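Keep the Good Plates on the Low Shelf

By Guoqing Shi

When I was a child in Wei, my grandmother had a cabinet with glass doors. Inside were the good dishes. We ate from metal bowls with dents in them, and the good dishes looked at us from behind the glass. She died when I was 13. After the funeral the dishes were packed in newspaper, and I believe they are still in that newspaper, in my uncle's storage room.

I have lived in Brirnholm for 12 years now, and I see the same custom here under other names. My neighbor Malachy Ó Ceallaigh has a set of glasses from his wedding that he keeps above the refrigerator, where he needs a chair to reach them. Last April he invited me for dinner and served a very nice wine in jam jars. I asked him about the glasses. He said he was afraid to break one, as the shop in Ploltholm that sold them has closed.

I understand this fear, but I think it is a mistake, and I want to argue against it.

First, a thing in a closed cabinet is already partly lost. You don't touch it and you don't know its weight. If one of Malachy's glasses disappeared tonight, he would maybe notice in a year. The jam jar he would miss at breakfast.

Second, the waiting has no clear end. We say "for guests," but when guests come we say "for bigger guests." My mother waited for a visit of important people from the city, and they came once, and they were not hungry.

Some readers will answer that saving teaches respect. A child who eats from the good plate will learn that everything can be replaced. I have thought about this for a long time. My own daughter has eaten from our best plates since she was 4, and she has broken two of them. Both times she cried, and both times she helped me sweep. After this she carried them with more care than I do. I don't think she could have learned it by looking through glass.

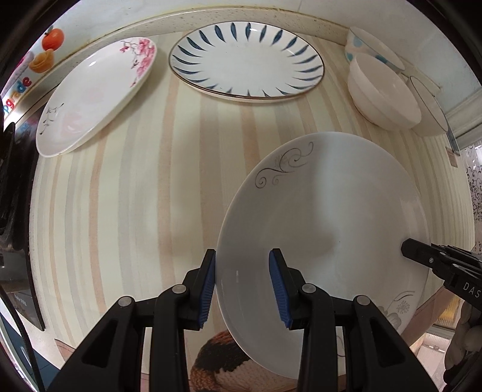 A white plate with a wide rim and a thin grey vine motif.

Of course there are exceptions. A letter should not be used as a napkin. If you own one cup from your great-grandfather and the handle is already glued, let it rest. I speak about the ordinary good things, which were made to hold soup and are strong enough to do it.

So I moved ours to the low shelf, next to the rice. It took one evening. Malachy says he will do the same when he finds a free weekend, and I have offered to hold the chair.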